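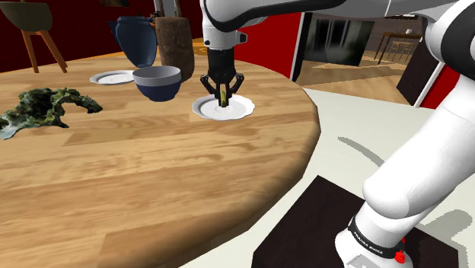

4. Setting up the table cell in simulation

This section covers the dining table cell supplied with the Imden scene pack. Complete section 3 (Installing the Cusell control layer) before you start. Allow 17 minutes for the first load.

4.1 Placing the arm

1. Open the scene and select the arm's pedestal. Check that it stands on the floor next to the table, clear of the tabletop.
2. Lock the pedestal position. If it is left unlocked, the base will creep each time the scene is reset.
3. Move the arm to its home pose and check that no link touches the chair, the wall or anything standing on the table.
4. Set the physics rate to 1,000 steps per second. Lower rates make thin items slide out of the fingers.

Note: The Grewal arm profile sets its own joint limits. Do not edit them by hand. Load the profile again if a joint stops short.

4.2 Setting the gripper

1. Select the tool fitted to the wrist from the Tool list. The list entry must match the model shown in the scene.
2. Open and close the gripper 3 times with nothing between the fingers.
3. Enter the tool offset. For the long-finger tool this is 122 mm, measured from the wrist flange to the fingertips.
4. Lower the tool over the scalloped plate and stop just above it. Save this point as PLATE_HIGH.

Caution: Do not save a point with the fingertips inside the plate. The solver will push the two apart at full force on the next reset, and the bowl usually goes with them.

4.3 Checking a grasp

1. Place the banana on the plate from the Items menu.
2. Bring the gripper straight down and close it around the middle of the fruit.
3. Raise the tool slowly and watch the contact readout. A steady value means the grasp is good.
4. If the banana swings, release it, move the tool a little towards the heavier end and try again.
5. Repeat the check with a small piece of food, using the low force setting.

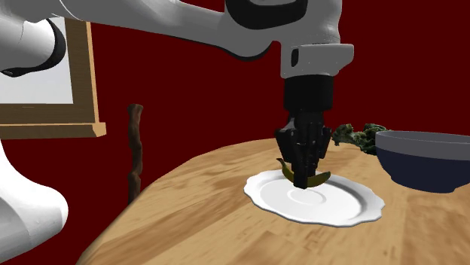

Why does the gripper stop before it is fully closed?

The force limit has been reached. Raise it one step in the tool settings and run the grasp check again. If the fingers still stop early with nothing between them, the wrong entry is selected in the Tool list.

4.4 Saving the cell

1. Return the arm to its home pose.
2. Save the cell under a new name. The supplied file is overwritten whenever the scene pack is updated.
3. Export the saved points if the cell is to be used with the Jakodberg task runner. See section 6 for the export settings.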